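In praise of the cold bedroom

I have become a bore on the subject of heating, and I don't mind a bit. Two winters ago we had our old boiler taken out and replaced with a smaller one, a Runoment, and the fitter asked me a question I had never thought about in my life. Which rooms did we want warm? All of them, I said, obviously. He raised an eyebrow and left me with a set of thermostatic valves and a leaflet, and I have been happily fiddling ever since!

My argument is simple. We have got into the habit of heating whole houses to one temperature, as if a landing needed the same treatment as an armchair. My grandparents would have found that very odd. They had one warm room, and everyone was in it — talking, mending, arguing over the wireless — and the bedrooms were for blankets. I'm not asking anybody to scrape ice off the inside of the windows. I just think they were on to something, and modern valves let us have the good half of it without the chilblains.

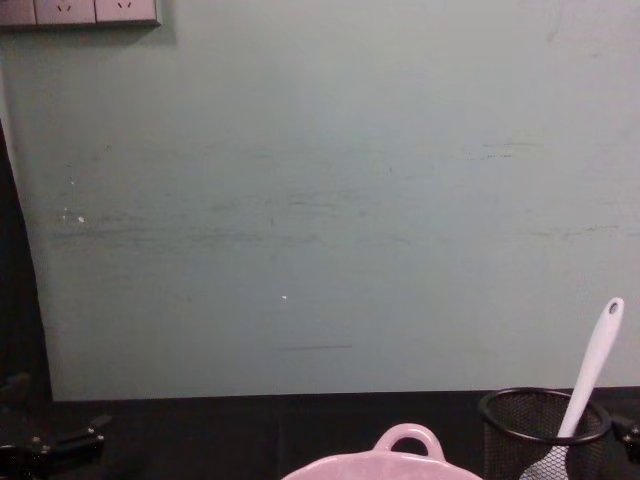
Heating rooms one at a time makes you look at your house properly, perhaps for the first time. You start to notice which radiator has a sofa pushed against it and which door never quite shuts. You notice the walls as well. A pale wall behind a table, with a long band of grey scuffs rubbed across the middle and the sockets up above, is a wall where people sit and work, and a place like that earns its heat. The spare room with the ironing board in it does not. I set ours at 16 and shut the door, and the living room next to it gets all the warmth it wants.

Then there is sleep. I sleep so much better in a cool room under a heavy quilt that I can't believe I spent years doing it the other way round. My sister held out until June telling me I was mad, and then borrowed my leaflet.

Yes, the valves cost money. Ours came to £279 fitted, all in, and I know that is a lot to find at once. But you can do it in stages, starting with the rooms you use least, and I would far sooner spend it there than on one of those clever screens that tells you how much gas you used yesterday. A valve is a lovely dull thing. You turn it and it does what it says.

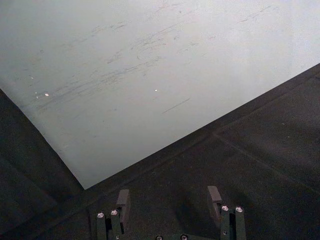 Lama Sleiman wrote to me after I last went on about this, and she doesn't agree. Her house in Clakwood is old and solid-walled, and when she let the back bedroom go cold she had black mould behind the wardrobe by the new year. She keeps every room gently warm now and says her bills have hardly moved.

I take that seriously. Damp is miserable, and an unheated room in a house like hers needs air as well as a closed door. I open our spare room window every morning while the kettle boils, and I never turn that radiator off completely. If your walls are already damp, sort them out first and come to the valves afterwards. But do come to them — and buy a decent quilt while you're at it.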